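Nullska Community Football Trust
Progress report to the Treltik Sport Fund
Pitch drainage and junior coaching, second period
Submitted 6/11/26

Work on the lower pitch at Jestano Road finished in August, and the ground was handed back to the club with the grass cover at the depth set out in the grant terms. The contractor laid 1281 metres of lateral drain into 3 collector pipes. The sand bands were topped up once after settlement, at no cost to the fund. The north goalmouth still holds water after heavy rain and will be spiked again before the spring fixtures.

Junior registrations stand at 339, of which 175 are in the under-11 age groups and below. Under-15 numbers are down on the last period — two sides were merged and now play in a single division. Fixtures lost to a waterlogged pitch are recorded by the league secretary and will be set out in the final report, when a full winter can be compared.
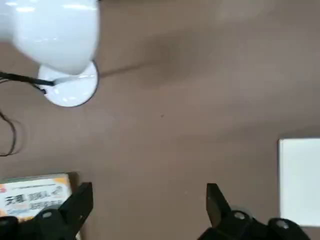 Chu asked at the last review whether the merged under-15 side would keep both training slots, and said that one slot would leave the goalkeepers without a session of their own. Both slots have been kept until the end of the season. The second is now shared with the girls' under-14 side, which uses the half nearest the car park.

Spending is within the agreed budget. The underspend on pitch hire has been held back against the cost of portable goals, for which we have one quote and are waiting on another. We ask the fund to approve this transfer between headings before the order is placed.

Outstanding items: spiking of the north goalmouth, delivery of goals, first aid renewals for the under-9 coaches.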